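Week 6: What Do We Mean by Providence?
Hwa-young Ahn, Potthorpe evening course in Christian doctrine

Welcome back, everyone, and thank you for the lively talk last time about prayer (I went home with more questions than I brought, and I enjoyed every one of them). Tonight we turn to providence, the teaching that God sustains what he has made and governs it toward a good end. Please have Matthew 10 open beside you, and Genesis 50 as well if your Bible has room for two bookmarks.

The older writers usually speak of three things under this heading: preservation, concurrence and government. Preservation is the easiest to grasp. The world doesn't run along by itself like a wound clock; it is held in being, moment by moment, and Hebrews 1:3 says as much. Concurrence is harder — God works in and through the ordinary actions of creatures, and yet those actions are really theirs. We'll spend most of our hour there, so do bring your tea.

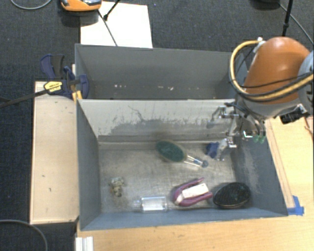

Two grey bins, the front one with six objects in it.

Joseph's words to his brothers are our main text: "ye thought evil against me; but God meant it unto good." Notice that there are two intentions in the one event, and that Joseph doesn't excuse his brothers by appealing to God's. I'd love us to linger over that, especially those of you who found the July session on evil a bit heavy going.

For next week, read Psalm 65 slowly, twice if you can manage it, and write 200 words on which of the three terms you see in it.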